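Setting up a box-to-tray job with the Rotby kit

I've had the Rotby two-arm kit from Proltbridge on my bench since July, and small boxes into a tray is still the job I'd start with. Put three boxes in a loose row, tray on the far side, and bring the gripper in low and slow. 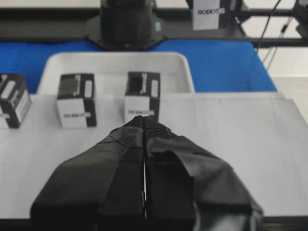 Step 2: Check it from the top

Now switch to the overhead view and nudge things until you're happy. I like my boxes near one edge of the board with a good gap between them (the fingers need room!). Park the arm you're not using well off to the side, then save the layout. Mine lives in slot 89.

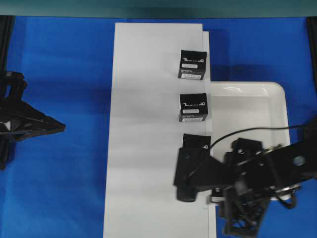 Boxes on the white board, tray to the right, second arm parked at left.

Last bit: pull the arms back and look along the row from the side. If your boxes have a label like XL330-M288-T, decide now which way it should face and stick with it for every run. 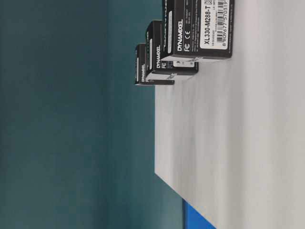

Saskia Hinds
Kit reviewer and bench tinkerer

I'd buy the Rotby again, though the manual is thin on parking positions. Lorcan Moriarty's notes on the Proltbridge forum helped me a ton there, so read those first!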